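Looking after the two-arm cell
Notes for session 3, Lensa Tsegaye

Welcome back, everyone, and well done for getting through the wiring chapter! We'll spend this session on the Nullstead bench, and I'd like you all to have a go at the weekly check before we let the arms do anything clever.

Start with the power off. Support each upper link with your hand (they are heavier than they look, and they do drop) and feel for play at the elbow. Then follow the purple cables from the base upwards and look at every tie. A loop should be loose enough at the elbow for a full bend - if it pulls tight, cut the tie and begin again.
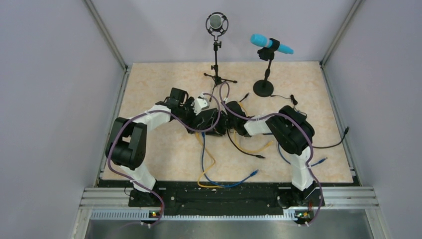 Fig. 2. Both arms bent in towards the middle, with slack in the purple cables beside the elbow motors.

Next come the mounting brackets, which work loose more often than you'd think. Go round the bolts gently with the short key, then look for green lights on the boards at the base once the power is back on. Misaki Hosoda's log sheet has room for 40 entries, so please write small, and put your initials next to anything you tighten.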